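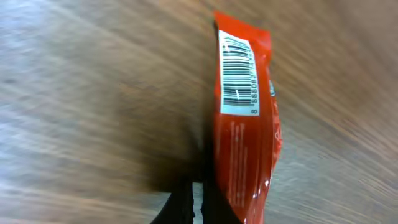
Item 4, wrapped goods: orange-red wrapper held upright over the table, barcode side up to the camera.

PRE-PURCHASE INSPECTION CHECKLIST
Tabletop arm and two-finger gripper, bench 2
Site: Wellidside packing annex
Checked by: Nisha Chaturvedi
Date: 25 June 2025
Quotes on file: Gallard (arm, gripper, wrist camera), Rorketti (same, plus service plan)

Marks used: OK, NO, OPEN. OPEN means no money gets released against that line.

1. Stop button within reach of a seated operator. OK
Comment: Reached it from the chair without leaning. Gallard lists a second button as an extra. I'd call it part of the machine and want it in the base price.

2. Arm bolted down per the mounting sheet. OPEN
Comment: The sheet we were given is for a steel bench. Our tables are wood. Gallard's answer was "should be fine." Get that in writing or price new benches, and if it's benches, they come out of the same budget line and the payback table has to be redone.

3. Finger pads, condition and spare sets. OPEN
Comment: Ridges look all right to me. Neither quote says how long a set lasts. Rorketti includes 2 sets, Gallard none. I asked both for a replacement price in April and have one reply, from Rorketti, with no number in it.

4. Grip on thin, crinkly packaging. OPEN
Comment: The fingers close on the bottom of the wrapper and leave the barcode clear, which helps the scanning people. I still don't accept one held item as proof of anything. The proposal says the arm handles "all small retail goods." I want a full shift's worth of our own stock, crushed corners included, with drops written down by us and not by the seller.

5. Barcode readable from the wrist camera. OPEN
Comment: Wrappers are shiny and the light bounces off them. Have Ung run the reader against glossy stock under the ceiling lights we really have. If we need a light hood, who pays? It isn't in either quote.

6. Pinch points marked, hands-clear rule posted. NO
Comment: No sign on the bench. Cheap to fix, so fix it before the next visit.
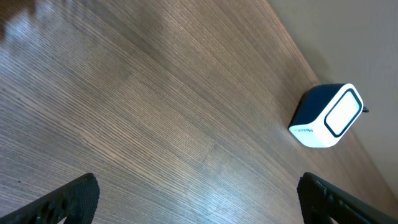

Item 7, reach near the wall: fingers open, small navy and white device lying on the table ahead and to the right.

7. Clearance between work area and wall. OPEN
Comment: The device sits close to the wall with a short dark cable or connector sticking out on the wall side. I'd like to see a pickup from that spot, slow speed, before anybody tells me the bench can stay where it is. Moving it eats into the aisle, and the aisle has its own rule.

8. Loose cables kept out of the arm's path. OPEN
Comment: Applies to stock with leads as well as our own wiring. The manual covers the second and says nothing on the first.

9. Glare on the tabletop. NO
Comment: Bright patches on the wood. A mat would do. Ask for one to be included.

10. Training hours. OPEN
Comment: Rorketti says 3 hours per operator. We have 18 operators over both shifts and there is no cover in the budget for any of them.

11. Warranty. NO
Comment: 16 months, fingers and cables excluded. Those are the parts I expect to break.

Recommendation: hold the order. Ask both sellers for a paid trial with the fee credited if we buy. Recheck items 2, 4 and 7 on our own bench, then send me the revised quotes.

N. Chaturvedi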